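Chapter 6
Knitted Fabrics

Every fabric in the earlier chapters was made by crossing one set of yarns over another. Knitting needs only one yarn. It is formed into a row of loops, and each new row is pulled through the one before it. Because a loop can change shape when it is pulled, knitted cloth stretches where woven cloth of the same fiber holds firm.

The direction of the loops has its own terms. A row running across the fabric is a course. A column running up and down is a wale. In a rib knit, some wales stand forward and others sink back, and the cloth draws in sideways when it is at rest. Open stitches work differently — yarn is carried over the needle to leave a planned gap, and the fabric becomes lighter and less stable at that point. Many sweaters use more than one stitch, with an open pattern at the yoke and a fine rib through the body.
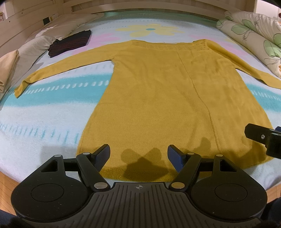
A reader of the first edition objected that the chapter began with stitches when most students meet knitwear as a problem of fit, and asked for gauge to come first. We have moved it forward. Gauge is the number of stitches and courses in a given length, and it is covered in Section 6.1, before the stitch charts.

Section 6.2 compares hand and machine knitting, using samples from the Fullel mill in Hodance. Section 6.3 deals with shrinkage and care.

Before you begin, review the notes on yarn twist in Chapter 3. You will need a ruler, a magnifier and one old sweater that can be cut.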